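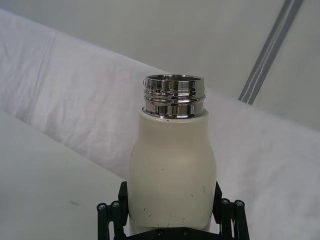
Postora Publishes Results of Household Chore Trial for Two-Finger Robot Arms

Bottle handling close to routine; cloth and caps remain open problems

CETLOW, March – Postora, a maker of control software for light robot arms, today released the results of a trial that tested how well a single arm with a two-finger gripper handles ordinary kitchen and laundry chores. The company ran 1,033 attempts at its Cetlow test site. Of these, 1,000 were scored. The remaining 33 were dropped for power or network faults before the arm began to move.

The trial was limited to chores that a person does with one hand and without much thought: picking up a drinking bottle, standing it upright on a table, moving it next to a folded or crumpled cloth, pulling a cloth flat, and closing a screw cap. Each chore was broken into short steps, and each step was scored pass or fail by a reviewer who had not set up the attempt.

Picking up and placing rigid objects gave the best results. Failures in this group came mostly from bottles with a wide belly and a narrow shoulder, where the fingers closed too high and the bottle tilted on release. Moving the grip point lower on the body removed most of these failures. The change is included in the current version of Ruton, Postora's grasp planning software.

Polished metal was a second source of error. The wrist camera reads a shiny neck or collar as several separate edges, and the planner in some attempts placed the rim too far to one side. Matte surfaces did not show the same problem. Light scuffs and scratches on a painted body had no measurable effect on grip, but they did help the software track how far a bottle had turned.

"A bottle is an easy object until you ask for the cap to go back on," said Maya Dabbas, head of testing at Postora. "The thread has to start square. A person feels that in the fingertips. Our arm has to work it out from motor current and a camera view that is partly blocked by the bottle."

Cap closing was tested with 50 attempts, all on bottles with an outside thread. The arm finished 39 of them without help. In the others the cap was set at an angle and the arm stopped when torque rose too early. Postora does not consider this result good enough for unattended use in a home.

Cloth handling is further behind. The arm could move a cloth out of the way in most attempts, but pulling one flat to a set outline took several tries and often ended with a corner folded under. Postora did not attempt full garment folding with one arm and makes no claim about it.

Nizar Fakhoury, who leads the Ruton software group, said the results point to shop-floor work before housework. "On a packing bench you know the bottle, the height of the table and the light," Fakhoury said. "In a kitchen all three change by the hour. We would sell this for the bench now. For the kitchen we would not."

A first bench installation is planned with Karaki, a refill and bottle return service, where arms will lift returned bottles from a tray and present them to an inspection station. Staff will continue to fit caps by hand. "We need the lifting done," said Odette Lecomte, operations manager at Karaki. "The caps can wait."

The next round of tests will add a second arm and a fingertip sensor, with cap closing and cloth flattening as the main tasks. The scoring sheets, step definitions and list of failure types from the present trial are available from Postora on request.

About Postora
Postora develops grasp planning and motion software for light robot arms used in packing, sorting and returns handling. Its offices and test site are in Cetlow.

Press contact
Ridwan Tuhumury, Postora press office, Cetlow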